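The Mulligan rule is a bit of good practice for robot pick-and-place tests, and I've leaned on it for years. Leena Nurmi wrote it up at Kindura — one page, mostly about letting go.
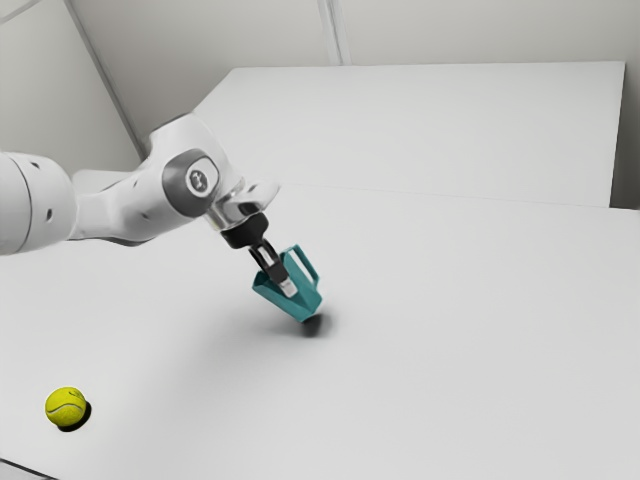
How many runs make a fair test? Leena's page asks for 100 per object, failures included.

Each run starts from a written layout, and anything the arm isn't meant to touch stays on the table.

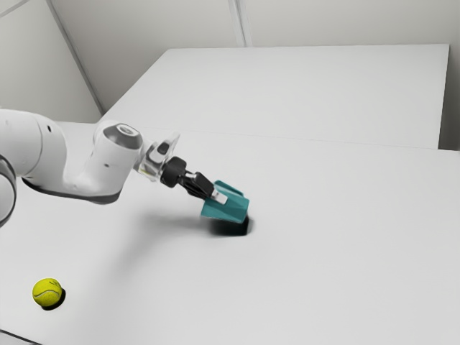 I'd add that lowering should be slower than lifting. Allwood's version says so, but it drops the failure log, and I miss it.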